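Is a wrist-worn rig enough for a student cleaning project?
Posted in Clubs & Student Projects, March, by Nayeli Arango

Our club wants to teach an arm to wipe down cafeteria tables. The plan, called Brernach by the two people who wrote it, is to record people doing the job by hand, then train on that. We have 854 recordings and a target of 2,000. I'm the one who has to sign up for the spring showcase, and I don't believe it will work. Everyone else says we only need more data. I keep hearing that and I'd like a second opinion before we give up 4 more evenings to it.

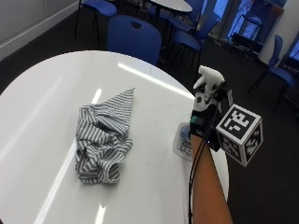

Does the arm have to match the person's arm for any of this to carry over? It mostly has to be able to put its hand in the same places at the same angles, so check the reach before you record anything else. We haven't, which tells you something.

Abelardo Huaranga
More data is what people say when they don't want to run a test. Train on what you have now. Hold back a batch from a table the model hasn't seen and look at how badly it does. If it's hopeless at 854, you'll learn more from watching it fail than from filling a hard drive. I judged a student event where a team had a mountain of recordings and every one had its clock out of step with the wrist tracking. They found out at 9 p.m. the night before. 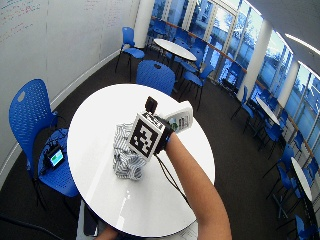

Wiping is harder to learn than it sounds. Pick and place has an obvious finish, while "clean" is whatever the person recording felt like that evening. Write down what counts as done before anybody straps on a sensor. The cloth is a problem too: striped fabric bunched up under a hand looks different with every fold, and a shiny white tabletop that throws back light won't help your camera either. I'd try a folded cloth and a matte table first — boring, but you'd know what you were testing.

Patell
just get more data, it worked for us

Comments

Nayeli Arango: Worked how? Which task?

Patell: picking up blocks

Ultudlow: So a different task, then. I'd go with the first reply, though I doubt a matte table makes as much difference as he thinks.

Related
Gripper slips on wet surfaces
How many demos before the first training run?
Showcase table sign-up, what to bring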